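New from Turklow: the Sanness drinks-prep kit

Turklow has started taking orders for Sanness, a tabletop arm kit aimed at cafes, hotel bars and the training kitchens that supply them with staff. We had one on loan through December and ran it for 16 shifts in our back kitchen, mostly on garnish and simple pours.

The kit comes in two boxes. One holds the arm, its mounting plate and the power supply. The other holds cables, a controller and a printed setup guide of 68 pages, most of which you can skip if you have bolted down an arm before. The base price is $2398. A second gripper with softer fingers is another $209, and I would budget for it if you plan to handle fruit.

Setup took one afternoon. Bheki Msimang did the mounting and I did the software. Turklow suggests covering the table with plain matte paper so the camera has an even background to work against, and we followed that advice. Paper also shows every drip, so you find out quickly how clean a pour is.

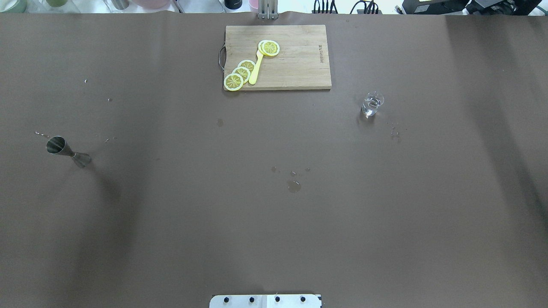
Teaching a new routine works by demonstration. You guide the arm through the task, save the run, and repeat until the software has enough to go on. Moving citrus slices took the most runs. They are thin, they stick to each other, and the arm will sometimes take hold of two when it should take one. Turklow's support desk told us to spread the slices out at first and let them overlap later on, and that did help.

Jiggers are the other weak spot. A tall, narrow one with two cups is easy to knock over, and the standard fingers do not leave much room for error. Heavier glasses gave us less trouble. If you pour by volume all day, look at the Zullik dispenser before you decide. It does a lot less, but what it does is measure.

Samuele Mancuso, who buys equipment for the Hsu training kitchens, tried the kit with us for a morning. He liked the teaching mode and disliked the cables, which run along the back of the table and need to be tied down before anyone works near them. I agree on both points.

Would I buy it for a busy bar? No, it is too slow – a person with a knife and a steady hand is well ahead. For a school or a test kitchen that wants to try automation on real tools, the price is fair and the software is easy to learn. Orders placed now ship in spring, and loan units can be booked through Turklow's sales desk.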